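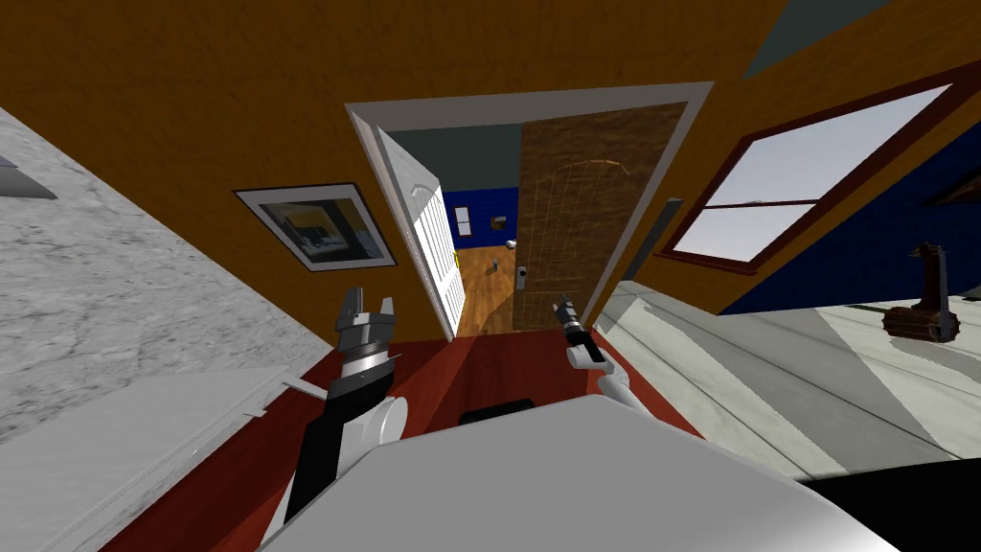 Plolto Building, Level 1
Corridor and fire door inspection, monthly
Date: February 6, 2026
Inspected by: Kristýna Koubek
Checked by: Rostislav Čierny

Marking: S = satisfactory, A = action needed, N/A = not applicable

1. Escape routes

1.1 Corridor clear to full width: A
Two boxes of Raller filter stock left outside the plant cupboard. Moved to stores during the inspection.

1.2 Clear width at narrowest point at least 1,000 mm: S
Measured at the radiator by the east stair.

1.3 Floor covering fixed and free of trip hazards: A
Edge strip lifting at the threshold of the meeting room. Taped for now. Needs new screws, not adhesive.

1.4 Exit signs lit and visible from each room door: S

2. Fire doors

2.1 Doors close fully onto the latch from any angle: A
Door 32 stops short of the latch when released from half open. Closer adjusted, no change. Same comment in January. Replace closer.

2.2 Gaps at head and sides within limits: S

2.3 Intumescent strips and smoke seals complete: A
Door 70, seal missing at the lower hinge side. Paint on the remaining length.

2.4 Hinges secure, no missing screws: S

2.5 No wedges or hooks in use: S
Wedge reported last month has not come back.

3. Emergency lighting

3.1 Charge indicators showing: S

3.2 Short function test: A
Fitting at the west stair did not light. Triltomau unit, battery date not legible. Jhonatan Chávez to order a replacement.

3.3 Test recorded in log book: S

4. Call points and extinguishers

4.1 Call points unobstructed: S

4.2 Extinguishers on brackets, pins and tags in place: S

4.3 Annual service label in date: S
Hrnčiar contract. Next visit to be confirmed.

Actions carried forward
Door 32 closer: Shota Matsuda
Door 70 seal: Shota Matsuda
Threshold strip: Bořivoj Tóth
West stair fitting: Jhonatan Chávez

Item 2.1 has now been open for two inspections. If the closer is not fitted before the next one, report it to the building manager in writing.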